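Foter sets $558,000 for tableware handling cell, holds arm order until simulation report

Foter, the tableware rental and washing company, has set a budget of $558,000 for an automated handling cell at its Nenow depot. Ordering of the robot arms will wait for a report on the simulated version of the job, which the company expects to have in April.

The cell would take over part of the work between the return dock and the wash line, where mixed crates of cups, mugs, bowls, plates and cutlery are emptied and sorted by hand. Foter plans for three arms, each fixed to its own base next to a sorting table, with one shared safety enclosure and one controls cabinet.

Rodrigo Bustamante, who is in charge of equipment planning at Foter, said the budget covers arms, grippers, spare fingers, bases, guarding, electrical work and installation. It does not cover floor repairs at Nenow or the replacement of the crate conveyor, both of which sit in the depot's building budget.

"The arm is the line item people ask me for, and it is the one I can price in an afternoon," Bustamante said. "Guarding and integration took us most of the winter. We had two quotes for the same enclosure that could have been for different buildings."

A separate $58,000 has been released for simulation, paid from the engineering account and already under contract. The work is being done by Elness, an integrator that supplied Foter's pallet wrapping line. Under the contract, Elness models the arm, the gripper, the table and a set of household and catering items, runs pick and place tasks on them, and reports failures by object type and by grasp. Foter keeps the object models when the contract ends.

The report will be used to settle three open points in the specification.

The first is the gripper. Foter's draft calls for a two-finger electric gripper on every arm. Cups and mugs are to be taken by the rim or wall, with a finger inside the opening where the piece allows it. Flat cutlery and shallow plates are a harder case for the same fingers, and the draft leaves room for a vacuum tool on one arm if the failure rate on plates is too high. A tool changer would allow both on the same arm but is not in the current figure.

The second is the position of the base. The Nenow sorting tables stand close to the wall and the gap on the operator side is narrow. Elness has been asked to test the arm on a base beside the table, with the joints kept clear of the guarding during the full pick. If that does not work, the tables have to move, and with them the drains and the overhead lighting.

The third is camera placement. Foter wants a view from the wrist and at least one fixed view per table. Covadonga Mateos, who leads the simulation work at Elness, said the wrist view is useful close to the object but that the gripper itself takes up a large share of it.

"You plan for that. The fixed view carries you to the object and the wrist view carries you through the grasp," Mateos said. "What we want to know before anyone drills a hole is where the fixed one goes so that the forearm does not stand between it and the mug."

Elness is also running the tasks with clutter left on the table, including items that should not be in the crates at all. Returned crates at Nenow regularly contain napkins, bottles and cleaning supplies, according to Foter, and staff now pull these out by hand. The specification asks the cell to leave such items alone and stop if one blocks a grasp. Sorting them is outside the scope.

Each task in the report is to be run 250 times with changed object positions. Mateos said the number was set by the client and that Elness would have accepted fewer runs for the easy objects and more for thin cutlery.

Simulated tabletop tasks with cups and mugs: 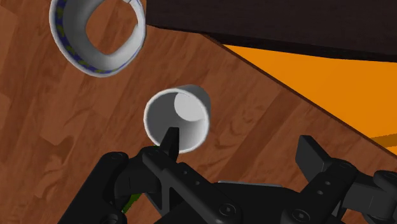
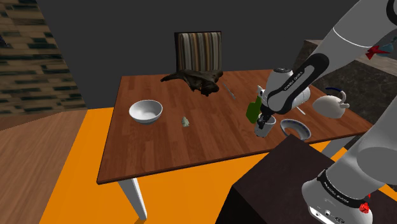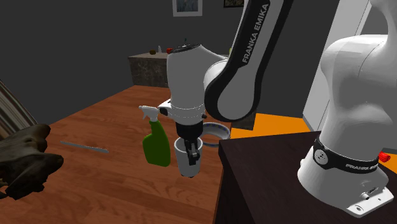

Foter will not accept simulated results as proof of cycle time. The purchase terms call for a test on real tableware before the second payment, using stock from Nenow with normal wear, including chipped rims and worn glaze. Friction on wet ceramic is the item Bustamante named as least settled. The models use a fixed value for it, and the company has asked for the tasks to be repeated with a lower one.

Payment is split between order, acceptance test and handover. The supplier of the arms has not been named. Foter said it has asked for offers on an arm with force sensing at the joints, a parallel gripper mount and a controller that can be placed outside the wash area. Humidity at the sorting tables is high during the evening shift, and one offer was returned because the controller would have needed its own cooled cabinet.

Running costs are planned apart from the purchase. The draft operating budget has lines for finger pads, cable sets, a yearly service visit and a software license for each arm. It also includes a spare gripper kept on the shelf at Nenow. A spare arm was considered and dropped. With one arm down, the other two would continue and the third table would go back to hand sorting, so the tables must stay usable for staff after the conversion. This added a removable guard section to the enclosure and raised its price.

Training is budgeted for the day shift and the evening shift. Foter has asked for the restart procedure after a blocked grasp to be short enough for the shift lead to carry out without calling maintenance.

The company's other depot, at Echevarría, is not part of the order. It handles mostly glassware in divided racks, and Bustamante said the racks already do the separating that the arms would be bought for. A later request for Echevarría would be written as a separate project with its own object models.

If the report leaves the gripper and base positions as drafted, the order for the arms will be placed first and the guarding second, as the arms have the longer delivery time. A change to the base position would reverse that, with table and drain work going out to bid before any arm is ordered. In either case the first arm is to be installed and tested alone at the table nearest the return dock, and the remaining two will be delivered after it passes.

Elness is due to hand over a first set of results for mugs and cups ahead of the full report. Results for plates and cutlery follow with the final version.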